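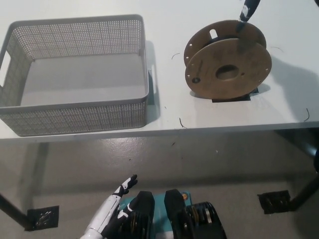 2020-10-04
Filament drying, Anex unit

Moved the Panicker PETG to the dryer last night after the stringing on the Jeltden bracket prints. Weighed before and after on the bench scale, spool included.

In: 1233 g. Out: 1225 g. Loss of 8 g, more than I expected for a roll opened in September. Held at 65 degrees overnight, lid vent one notch open.

Reprinted the stringing tower with the same profile. Fine hairs still present above the third step, none below. Dropped retraction speed and left the nozzle temperature alone. Second tower cleaner, but layer bonding at the top looks dull — want a snap test before changing anything else.

Tare for cardboard spools: 207 g is what I have been using. Riaan Coetzee has a lower figure in the Priloddale sheet, probably from the older narrow type. Needs sorting out, as the remaining-length column depends on it.

Desiccant in the storage tub has gone from orange to green. Regenerate before the next roll goes in.

To do: snap test, both towers. Job 2513 on hold until then.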